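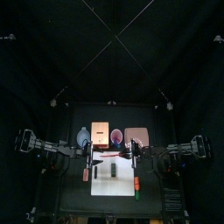 Planning a second two-arm table: what to buy first, and from whom?

quietflange
Posted 2018-05-02

Good morning to all. I have to write a purchase plan for a second table with two arms, for work with small household objects (boxes, cups, bottles, pens). The first table was bought before I came to the laboratory, so I have no good record of why each thing was chosen. My head of department wants one page with the order of purchases, and he wants it before the end of May.

I have two quotations. Urkance offers the complete thing: both arms, both grippers, the frame, the table top and one day of training. Indusico offers only the arms and grippers, and we must find the rest. The arms are nearly the same in reach and load. In the Indusico plan the arms and grippers take 80 per cent of the money, and I must do everything else with what is left. With Urkance nothing is left at all, but in theory nothing is missing.

My questions are these. Is it wise to build the frame ourselves? Should I ask for spare gripper fingers now or later? And is dark cloth on the walls something I should put in the budget, or do people simply find some?

Thank you for your patience with my English.

ladder_and_lathe
Reply

Your English is fine. Build the frame yourself. Aluminium profile is easy to cut, the corner pieces are sold everywhere, and you will want to change it after the first month in any case. We paid for a supplied frame at our place in Esteban and afterwards drilled so many holes in it that I felt ashamed.

Cloth: put it in the budget. It is cheap but it is a line, and if it is not a line then somebody must pay from their pocket.

mottled_hen
Reply

I don't agree about the frame. It depends who builds it. If you have a workshop with a technician who has free hours, then yes. If it will be a student between examinations, no. Our home-made frame moved a little each time both arms accelerated together, and we spent a long time blaming the calibration. The Urkance frame is heavy and ugly and it does not move.

Please ask also about delivery. We waited 16 weeks for our arms and the frame came before them, so we had a very expensive clothes rack.

quietflange
Reply

Thank you both. We have a workshop, but it is shared with the chemistry people and I must book it. Sixteen weeks would be too late for me because the money must be spent in the same financial year. I will ask each firm to write the delivery time in the quotation.

ladder_and_lathe
Reply

Get it in the order as well. A quotation is only a letter.

About the movement: did you fix the frame to the floor? Ours was the same until we did it. I don't think this is a reason to pay a firm for four legs and some beams.

mottled_hen
Reply

We are on the third floor and we are not allowed to drill there. So for us it was a reason. I would ask the building office before I decide anything.

pale_kettle
Reply

Spare fingers: buy them now, in the first order. Later you pay the shipping again, and small orders go to the end of the queue. Also think about the cables. Ours rubbed against the table edge and we had to replace one in the first year. The replacement was 100 euros, which is not terrible, but the arm stood still while we waited.

Other things people forget in the plan:
Lighting. A white surface under a strong lamp in a dark booth is very bright, and cheap lamps flicker.
An emergency stop that you can reach from the chair. Check where the cable ends.
The objects. It sounds silly, but cups and plastic boxes wear out or disappear into the kitchen, and the shop changes its colours. Buy doubles of each.
A cupboard for the above.

quietflange
Reply

The objects were not in my plan at all. Is there some standard set? I saw that Flerora sells one in a case, but for this price I could furnish a kitchen.

pale_kettle
Reply

The Flerora set is good if you must compare results with other groups. If it is only for your own work, go to a household shop with a list and keep the receipt. Choose things with different shapes and take some that are partly transparent, they are the difficult ones.

mottled_hen
Reply

On this I agree fully. One more point, the guarantee. Urkance gave us 5 years on the arms but much less on the grippers, and the grippers are the part that hits the table. Read this page slowly.

ladder_and_lathe
Reply

Indusico repairs grippers for a fixed price, at least they did for us. Ask for that price in writing too.

quietflange
Reply

I have now written to both firms about delivery, guarantee and repair, and to the building office about the floor. For the moment my order is: arms, grippers and spare fingers first, then the frame, then lamps and cloth, then the objects. If the office says no to drilling I will ask Urkance to quote me the frame alone.

mottled_hen
Reply

They do sell it alone. Ask for the version without the table top, the top is the cheap part and yours can be cut to size.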